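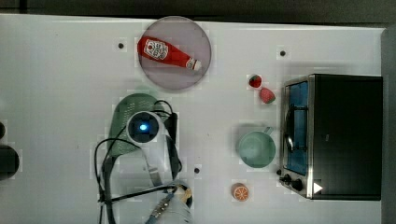 Keeping the kitchen cell straight

By the Nirness workshop correspondent
September 9, 2026

The Walura cell at Nirness is a single arm fixed over a white table, with a toaster oven at one side and a changing set of plates, bowls and pretend food in reach. It runs pick-and-place trials for most of the working day. At the last service the controller showed 2442 hours, nearly all of them on the same wrist.

Most of the work of keeping such a cell going is dull. A joint seldom fails outright. What happens is that the arm drifts a little, a cable stiffens, a plate is put back a finger's width from where it was, and the success rate sinks over a fortnight until someone looks at the log and stops the run. The maintenance schedule is written to catch these things early. It takes 30 minutes each morning and half a day once a month.

Squaring up the table

The morning check begins with the table. The small holes in the top are used as reference points. With the arm in slow mode, a pointed probe is held in the gripper and brought down over each hole in turn, and the reading is compared with the stored value. An error of up to one millimetre is noted and left alone. Anything above that means the arm base bolts are checked with a torque wrench before the offsets are touched. Correcting the numbers first will hide a loose bolt, and the cell lost most of a week to exactly that in March.

The oven is treated as part of the table. It is too heavy for the arm to shift in normal use, but a hard contact on the door can turn it slightly, and the door task is the least forgiving in the set. Its position is measured from the two front corners. The knobs are turned by hand through their full travel and left at zero. It is not connected to the mains.

Cables

The arm came from Cavalcanti with its own wiring run inside the links. The camera and gripper leads were added later and run outside, which leaves loops along the arm. They look untidy and they are meant to be slack. An early attempt to tie them down tightly at every link pulled a connector out of its socket when the wrist turned to its limit.

The present rule is that each loop must allow full wrist rotation with a hand's width to spare. Once a month the arm is driven slowly to both ends of travel on every joint while a technician watches the loops and keeps the stop button in hand. Leads are felt along their length for flat spots. Ties are replaced whether they look worn or not, and the cut ends are turned away from the cable.

A loop that hangs too low brings a different fault. It can brush a plate rim on the way past and move it, and the log will then blame the next pick.

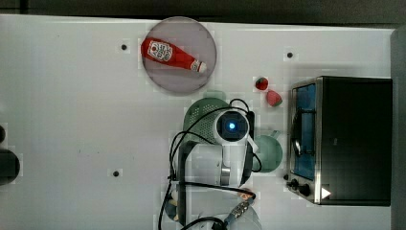 Gripper and wrist

The finger pads are the main wearing part. They are wiped with a damp cloth at the start of each shift and changed at 1572 grasps or at the first sign of glazing, whichever comes first. Both pads are changed together. A new pad against an old one closes off centre, and round objects roll out of the grip.

After a pad change the gripper is closed on a gauge block and the zero is set again in Zilollow, the software that schedules the trials. Three test picks follow: something rigid, something round, and something small and light. The strawberries serve for the last of these. If all three are held through a full wrist turn, the cell goes back to normal speed.

The camera window is cleaned with a dry lens cloth only. Spray cleaner was used once and left a film that took two days to trace.

Setting out the objects

Layouts are changed between batches. The table is cleared, wiped and set again from a printed sheet, with the larger pieces first and the small ones last. Translucent plates are the awkward items, as the vision system finds their rims poorly against a pale surface - the sheet asks for the room lights to be at full and the blinds down before a batch that uses them.

Cracked or chipped pieces are withdrawn and replaced with the same type. Mixing in a near match of a different weight has caused more trouble than any worn part on the arm.

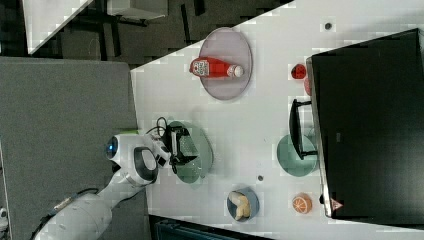
The gripper over the green plate, with the added leads looping above its edge. The wire rack stands beside the black box.

Spares held at the cell are two sets of pads, one camera lead, one gripper lead and a bag of ties. Everything else is ordered from Cavalcanti, with delivery usually inside 13 days. The wrist unit is due to be exchanged at the next long stop, and the old one will go back for inspection of its bearings.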